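Millari says its small rack will end the laundry pile

Print | E-mail this article

2020-07-10
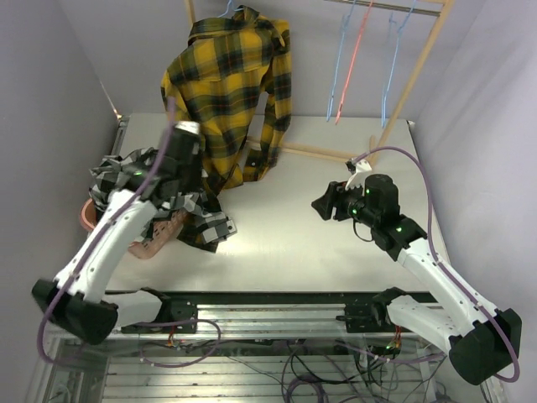
Millari wants shoppers to believe a tabletop clothes rack can get shirts off the bedroom chair for good. We have heard this before. The company says 184 households tried hanging shirts straight from the basket, and that most of them "kept it up." It did not say for how long.

"Small racks fill up fast," said Orvokki Kallio, who runs the Verard laundry on Jusitz Street. "Then people go back to the chair."

Millari spokesman Omar Issa said a larger rack is planned for September. He would not give a price, or say who picked the households.

We use cookies to improve your visit. By continuing you accept our cookie policy. OK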